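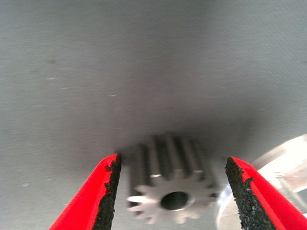
From: Catinca Moldovan
To: workshop list
Subject: Re: Small gears, what's everyone using underneath?

Hello all,

Sorry for the slow answer, it's been one of those weeks and I only got back to the bench on Wednesday. Kamlesh wrote:

> I've got a biscuit tin of odd gears from the old Oveck winder
> and I'd like to sort them before August. Two questions. What do
> you put down on the bench so they don't skate off and vanish?
> And do you match the little ones to their plates first, or just
> sort by size and worry later?
> Kamlesh Kaushik

On the first one, cloth, every time! I used to work on a bare bench and I spent more time on my knees with a torch than I did on the gears. Now I keep to dark grey twill. Small bright metal shows up nicely against it, it washes, and it has enough weave that a gear stays where you left it (mostly). Terry towelling is hopeless -- the loops catch on the teeth and you end up picking fluff out with a pin.

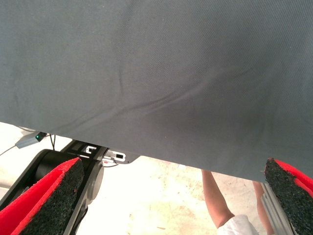
Grey twill, creases and all. I really should iron it.

I cut mine a good bit bigger than I need and fold the extra under at the front. Aarti Rastogi stitches a hem round hers and says it makes all the difference, but I can't be trusted with a needle.

On the second, I'd match first. Sorting by size feels lovely and tidy and then you have 28 gears in a row and no idea which went with what. I lay the plate down, bring the gear up next to it and have a proper look at the bore and the teeth before anything goes in a pot. If I'm not sure, it goes in the "ask Akash" pot, and that one is always the fullest.

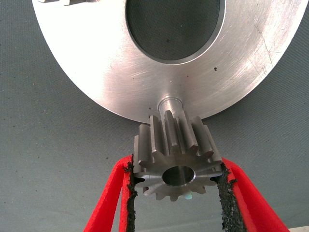 Spur gear with the big round plate. Plenty of fine marks and a few scratches on the plate.

Don't go polishing out scratches on a plate until you've decided where it belongs, by the way. I did that with two from the Bartoš and wiped off the pencil marks I'd been relying on. Still cross about it.

Kamlesh, are any of yours brass? I'm short of a 40 tooth one and would happily swap. I've got eight spare pots with lids as well, if you'd like them.

All the best,
Catinca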